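Limitation periods, or how to lose a good claim by waiting politely
Speaker notes -- Brynhildur Bach, Stonmont, 20th July

Start on time. The people at the back are lawyers and will bill for the delay.

Slide 1. Who I am, one line. I act for injured workers. Before that I spent 10 years acting for their employers' insurers, so I know where the biscuits are kept on both sides. Don't do the conference joke, it died in Istberg.

Slide 2. The clock. When does it start? Ask for hands. Most will say the day of the injury. Let them. Then bring in the worker whose shoulder went over several winters and who kept turning up because the roster said so. Which day was that, then? Pause here. Drink water.

Slide 3. Date of knowledge. Go slowly. A client who "sort of knew" in October has handed the other side a present. Read out the GP note (anonymised version, CHECK THIS) and ask what a judge would make of "sore again, as usual".
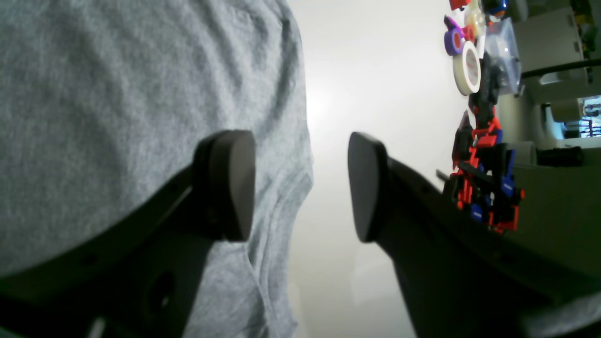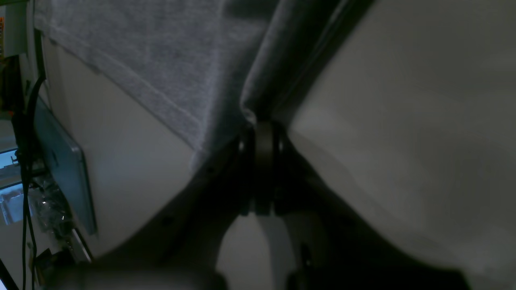 Slide 4. The file. Vass matter, names off. We received 400 pages on discovery, of which 300 were the same safety policy in different fonts. The page we needed was a handwritten maintenance request stapled behind a catering invoice. Moral for the juniors: read the catering invoices.

Slide 5. Extensions of time. Courts can be generous, but don't build a practice on it. Explain prejudice to the defendant -- witnesses retire, memories improve. If someone asks about the Clikoment decision, say it is under appeal and look grave.

Slide 6. First interview. Two questions I'd ask before anything else: who have you told, and did you put it in writing? A text message to a supervisor counts as writing, even the ones with emojis. Get the phone before it gets traded in.

If running short, skip slide 5. If running long, also skip slide 5.

Questions. Allow 10 minutes. Somebody will describe their brother-in-law's knee at length. Be kind, give no advice, and mention that the limitation period is still running while he talks.

Handouts are on the side table. Take the clicker back to the desk, they charged us for the last one.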